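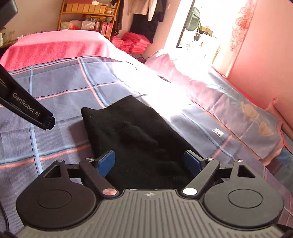

Folding notes, Prukside bedroom, Monday, June 19, 2023

Knits day! I've been looking forward to this one since April, when Dinesh and I ran out of time halfway down the heap and the jumpers got left for "next week" (ha).

Started with the black knit. Weighed it on the kitchen scales first, 640 g, so a proper heavy thing, and I wanted to see whether the long-ways fold from Xiaoyan's sheet copes with that much bulk. Laid it out on the bed, on the plaid sheet. I do like working on that sheet. The grid is as good as a cutting mat for lining up an edge, and black against pale blue and coral is so easy to see. You can tell at a glance if a side has wandered off.

The sun comes right across the bed, lovely, but it bleaches the lines out where it lands and I lose my guide there. Work to the left of the bright patch, or draw the curtain a bit. Dinesh votes curtain. I vote left, it's a nice room with the light in it.

Things I want to remember about knits:

Smooth outwards from the middle with a flat hand before the first fold. Pulling at the hem makes it longer and you end up with a wavy bottom edge that never sits right again.

Thick ridge down the middle is where it all goes wrong. If the ridge is still there when you make the second fold it gets folded in, and the parcel rocks. Press it down, wait a second, press again. I tried leaning on it with my forearm and that was far better than fingertips, much more even.

Pick up at the fold, never at a single layer. Lihua has been saying this for ages and she is right, I just had to do it wrong enough times myself.

Sleeves: still undecided. Crossed over the back gives a neat rectangle but a fat centre. Laid straight down gives a flatter parcel but one slips out if you look at it sideways.

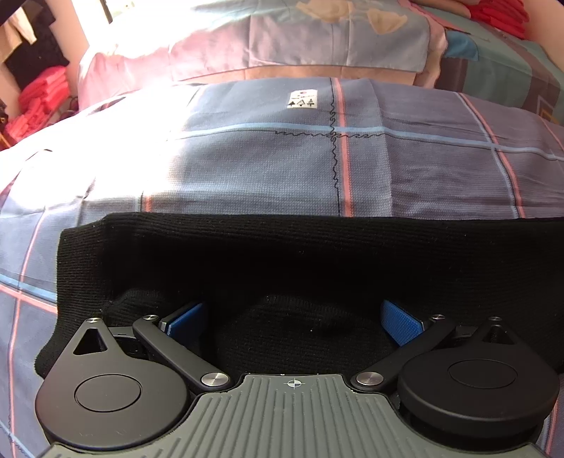 So I went back to the straight sleeves and tucked the cuffs up by a hand's width, and that held. Did it six times running to be sure it wasn't luck. Fifth go was sloppy (I was talking), the rest I'd happily put on a shelf. Very pleased with this.

Oluwatosin asked whether the same fold would do for the things on the hanging rack. Some of them, I think, though I'd leave the white one hanging until we've tried a spare. Stacking the towels is a separate job and they look fine where they are in the corner, all those reds and pinks together.

Shelves next. The wooden unit at the back is already busy with boxes and bags, and I'd love to get the knits in there standing on edge so you can see every one. Need the inside depth of a shelf before I get carried away. Elango has the good tape measure, ask him.

To do
Shelf depth, and the gap between shelves
Try the tucked cuff on a thin cardigan, and on something with a hood
Write the cuff step into Xiaoyan's sheet, with a drawing, mine if she's busy
Move the pillow before starting, I keep knocking it with my elbow
Ask Lihua how she does polo necks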